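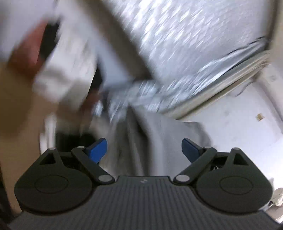 Help > Deliveries and Returns > Frequently Asked Questions

Deliveries and Returns: Frequently Asked Questions

Last updated 30 Jun 2020

These answers cover orders placed on the Stunderier website and by phone. Orders placed through another store are handled by that store, even if the parcel comes from our warehouse.

ORDERING

Is there a minimum order?

No. You can order a single shelf bracket if that is all you need. Orders under $50 have a flat shipping charge, shown in the cart before you pay. Orders of $50 or more ship free within the lower 48 states.

Can I change an order after I've placed it?

Yes, until the status in your account changes to "Packing." After that we can't take items out or add them. You can still refuse the parcel at the door and we will treat it as a return.

Do you take purchase orders from schools and offices?

We do, for orders over $400. Send the purchase order as a PDF from the "Business" page. Payment is due in full when the goods ship, unless you already have an account with us.

The Altum bookcase I want is out of stock. When will it be back?

The narrow Altum is expected in November. The wide one is made in smaller batches and we don't have a date for it yet. Use the "Email me" button on the product page and you will get one message when it's available. We don't take deposits on items that are out of stock.

DELIVERY

How long does delivery take?

Small items leave the warehouse within 2 working days. Bookcases, desks and bed frames go by freight and take longer - the date you are given at checkout is the one to plan around. The freight company will call to agree on a time window, so please give us a phone number that gets answered.

Will the driver carry it upstairs?

Standard freight is to the curb or the ground floor entrance. Room delivery can be added at checkout in most zip codes. If your building has an elevator with a booking system, please book it yourself once you have the time window.

My order arrived in two parcels and one is missing.

Check the tracking page first. Each parcel has its own number, and they often travel on different trucks. If the second one shows no movement for three working days, send us the order number and we will open a claim with the carrier.

One of the boxes is damaged. Should I accept it?

Accept it if the damage is only to the cardboard, and write "box damaged" next to your signature. If you can see that a panel is broken, refuse that box and keep the rest. Photos help us a lot.

RETURNS AND PARTS

How long do I have to return something?

You have 50 days from the day of delivery. Items must be unassembled and in their original packaging. Mattress covers from the Flidard range can't be returned once the inner bag is opened.

Who pays for the return?

If the item is faulty or we sent the wrong one, we pay. If you changed your mind, small parcels are at your own cost and freight pickups are taken off the refund. We'll tell you the amount before you confirm.

I'm missing a bag of screws.

Look inside the foam corner blocks, where they are sometimes packed. If they aren't there, order a free replacement from the "Parts" page. You'll need the part code from the back of the assembly leaflet. For the Skoryk desk it is 1513, which covers the whole hardware set.

When will I get my refund?

We issue it when the return has been checked in at the warehouse. Your bank may need a few more days to post it. Refunds go back to the card used for the order - we can't move them to a different one.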